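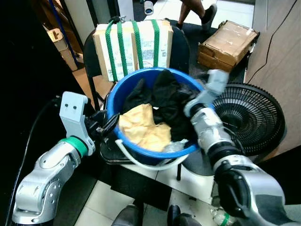

A blue basin, two cloths and an office chair pressed into service.

The Chair Where Things Wait

Every workplace has a chair that stopped being a chair. At Kubiak, a small firm that repairs lamps and radios on the ground floor of a former bakery in Onham, it is a black office chair, and the last person to sit on it did so before the move.

These days it holds a blue plastic basin of cloth, one piece tan or yellowish, the other black, with a white cardboard box strapped in green leaning against the backrest like a passenger. Rosaura Marulanda, who runs the front desk, calls the arrangement "the laundry." Her colleague Cosmin Pop calls it "storage." They have been having this disagreement for three years and both seem to enjoy it.

I came to Onham to write about tidying, a subject on which I have read 30 books and acquired no skill whatsoever. The books are very good on closets. They want you to hold a sweater and consult your feelings. They have much less to say about a cloth that is too clean to wash and too dirty to put back in the drawer, which as far as I can tell describes most of the cloth in the world.

"You fold the clean ones," Marulanda told me. "The dirty ones go home with whoever lost the argument. The ones in between go in the basin."

And how long do they stay in between?

"What month is it?"

A basin has real advantages here. A drawer asks for folding. A hamper (I own a handsome one, which I bought for $185 and which now contains a tent) makes an announcement about dirt. A basin has no opinion. You can throw a cloth at it from across the room, and if a little plastic bag goes in too, well, the bag lives there now.

Putting the basin on a chair was Pop's contribution. The floor is white tile and shows everything, and he got tired of bending. The chair brought it up to hand height. It also meant that nobody could sit down, and he counts this as a second benefit, particularly during meetings.

The boxes are another matter. Jarosław Baran, who owns the business, keeps boxes the way other people keep letters. One is always waiting for a return that will never be made, another is "a good size." He has promised to flatten the lot by August, without specifying a year. In the meantime you walk around them, and around the black fan, which everyone agrees should be closer to the window and which everyone has agreed about since the first summer.

I asked Baran whether he had considered a shelf. He had. He had measured for it, in fact, and written the measurements on a piece of cardboard — and the cardboard, he said, looking over the floor with some tenderness, was definitely part of a box.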